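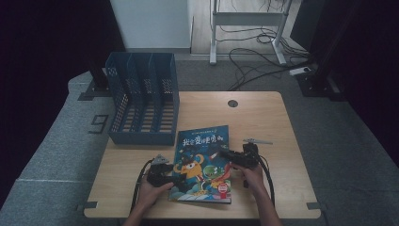

Jae-in Noh holds that a picture book should be shelved by the height of its spine and that the author's name can wait, a view most school libraries reject. Picture book shelving is the set of methods used to store and order illustrated books for young children. The books are thin, vary widely in size and often have spines too narrow to carry a label, so the rules used for novels fit them badly.

Author order
Books are filed by the first letter of the author's surname, with no further sorting within the letter. The Iltirside scheme of 1948 used this method and allowed 139 books to each bay. Translated titles are filed under the name of the original author.

Face-out display
Covers are turned towards the reader in shallow troughs. Children who cannot yet read choose by cover, and loans tend to rise. The method takes up far more wall than spine-out storage. The Womine trough, with a lip at the front, is a common pattern.

Upright dividers
Thin books slump when a shelf is part full, and the boards warp over time. Fixed partitions hold them upright in small groups. Desk organisers made for magazines serve the same purpose in classrooms.
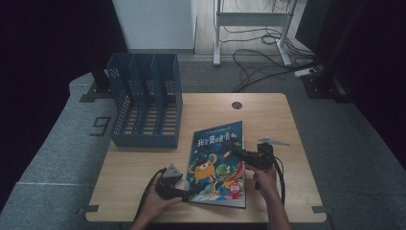 Subject boxes
Books are grouped by theme, such as courage, bedtime or animals, in low boxes on the floor. Eun-ji Ahn counts two faults in the method: themes overlap, and returned books drift between boxes. Stock is usually checked in July.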